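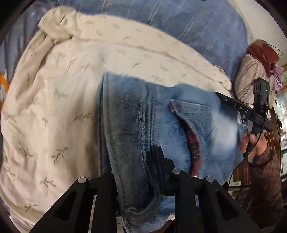
Handheld gripper loses its grip on thick seams when folding jeans

Posted by Kenta Matsuda, February 22, 2023

I'm building a pair of handheld grippers at home so I can record myself folding clothes, and later use the recordings to train a small arm I have on the bench. Each gripper has two fingers on a linkage, worked by hand, with a camera module on top. I do the folding on the bed.

T-shirts and tea towels are fine. Jeans are the trouble. If I pinch a single layer of denim it holds. If I close on the side seam, where the cloth is doubled and stitched, the tips touch at the front edge only and the jeans slide out when I lift. It happens in nearly 30 tries out of every 80.

I have tried squeezing harder, which bends the printed links a little, and I have tried sandpaper glued to the tips. The 400 grit did nothing. Coarser paper held better but pulled threads out of a frayed hem.

The sheet under the jeans is a second problem. It creases easily and I often pick up a fold of it along with the denim. Would longer fingertips help, or do I need a softer pad?

Rehema Waweru

Softer pad. Your tips are probably parallel when fully closed and not when they are held open by a thick seam. Check this first: close the gripper on a bit of wood as thick as the seam and look from the side. If you see a wedge of daylight, the linkage is out. On mine the two holes on one link were slightly further apart than on its partner. I reprinted the pair together and most of the slipping stopped.

After that, stick silicone sheet on the inside faces. I used an offcut from Wesico, but any soft grade should do. Clean the plastic with alcohol first or it will peel off. Take the sandpaper off altogether, it will ruin your clothes.

For the sheet, pull it tight and tuck it under the mattress, or fold on something heavier. I use an old wool blanket. Longer tips will make the bending worse.

Also check your pivot screws. Mine worked loose every November when the shed got cold and I blamed the pads for weeks.

flosness97

had the same with towels. rubber bands round the fingertips, two on each. looks rubbish but works

Kenta Matsuda

Thanks both. There is a wedge of daylight, on the left gripper more than the right. I will reprint the links and order some silicone. Rubber bands are on for now and the seam holds if I go slowly.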